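Girkedport Community Help
Home > Household > Packing and sending
Thread 2733

Potted cactus and snack packets in one carton: what order, and what goes between them?

Jingyi Su
posted 14 December 2025

I need to send a small columnar cactus in its pot from Girkedport to my sister in Vanholm, together with some packaged snacks. The carrier is Clinley road freight, depot to depot. They quote three days, but it took five the last time I used them. One carton is much cheaper than two, so I would like to keep everything together if it can be done without damage.

The items are as follows.

Cactus: green, ridged, with a tall central stem and a shorter one beside it. The pot is white ceramic, hexagonal, with angled facets. The facets are my main concern. A round pot can be rolled in corrugated card and taped, but card laid over flat facets bridges the edges and leaves hollows, and the edges are where I expect it to chip.

Snacks, first lot: two red packets in a clear plastic clamshell. The packets can still move inside it. I do not know whether to pad the inside of the clamshell or take the packets out and throw the clamshell away.

Snacks, second lot: a tall red packet and a tall blue one. I want these to travel upright. I have been using a large translucent plastic bag over packets while I sort them, and was planning to leave it on in the carton to keep potting mix away from them.

The carton is double wall. With the potted plant standing in it there are 18 mm to spare above the tallest stem, which does not seem like much.

What I have worked out so far is pot on the bottom, clamshell beside it on edge, tall packets in the far corner and crumpled paper in the gaps. I am not confident about any of that. In particular:

Does the cactus travel in its pot or bare-rooted?
Is the bag a good idea over several days in summer?
Should there be a rigid divider, or is paper enough?

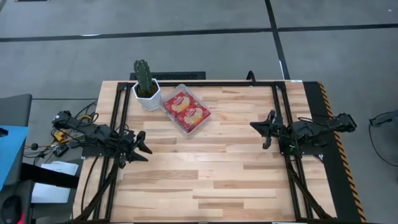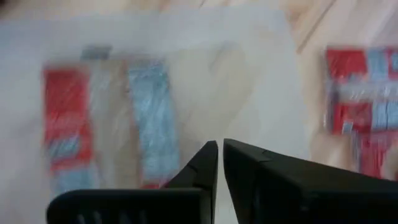
First: the cactus and the clamshell. Second: the tall red and blue packets with the plastic.

Deming Mao

I packed for a nursery for 11 years and now do the same work on a smaller scale from home. Taking your points in a different order from yours.

Divider. Yes, use one. Paper settles under vibration, and on a road trip the vibration is continuous. After a few hours the void you filled at the top is a void again, and a ceramic pot is by far the heaviest thing in the box. It will migrate towards the packets. Cut a sheet of double-wall card to the full internal height and width of the carton, score it 30 mm in from each end, fold the ends as flanges and tape the flanges to the walls. Flutes should run vertically.

Pot. Leave the cactus in it, provided the mix is dry. Stop watering now and send it when a skewer pushed to the bottom comes out clean. Then:

1. Cover the surface of the mix with a disc of card, slit to the centre so that it goes around both stems. Tape the disc to the rim of the pot with paper tape. This holds the mix in and does more for the packets than any bag.
2. Wrap foam sheet around the outside of the pot, two turns, before any card goes on. Foam follows the facets and fills the hollows you describe. Card over the foam is then optional.
3. Stand the wrapped pot in a snug inner box and fix the inner box to the floor of the carton.

Stems. 18 mm is too tight. Cartons bow inwards when something is stacked on them, and the tip of the tall stem will take the load. Either use a taller carton or make a card collar which stands on the inner box and finishes above the tip, so that the lid bears on the collar. Do not stuff paper between the two stems. The spines catch in it and the shorter stem can be levered off when your sister pulls it out. A loose sleeve of newspaper around the pair is sufficient.

Clamshell. Keep it. A clamshell is a reasonable crush box and weighs almost nothing. Lay one folded paper towel over the packets, close it, and put a strip of tape across the opening edge. Lay it flat on top of other goods if you can. On edge, both packets slide to the bottom and the lower one carries the upper.

Tall packets. Upright is fine, against the divider on the side away from the pot. Wedge them at the base and again near the top, as a wedge at the base only lets them lean.

Bag. I would leave it out. Sealed plastic next to a plant that is giving off even a little moisture will fog on a hot day — and wet card has no strength. If you want it for cleanliness, keep it on the snack side of the divider, packets only, with the top folded over once and not tied.

Rieger

Just send two boxes. I posted a cactus in July with a jar of something in the same carton and there was dirt through all of it. Under 500 g the snacks will cost you next to nothing anyway.

Jingyi Su

Thank you both. Rieger, the snacks are over that once the tall packets are included, and Clinley charges a minimum per carton regardless of weight, so two boxes would double the cost.

Deming, I will get a taller carton and use the collar as well. One thing I could not work out: do the flanges on the divider face the pot side or the snack side?

Deming Mao

Snack side. The pot then pushes the divider against its folds and the tape is not the only thing holding it. Mark the outside of the carton with arrows on all four walls. A single arrow on the lid tells the driver nothing once the box is on its side.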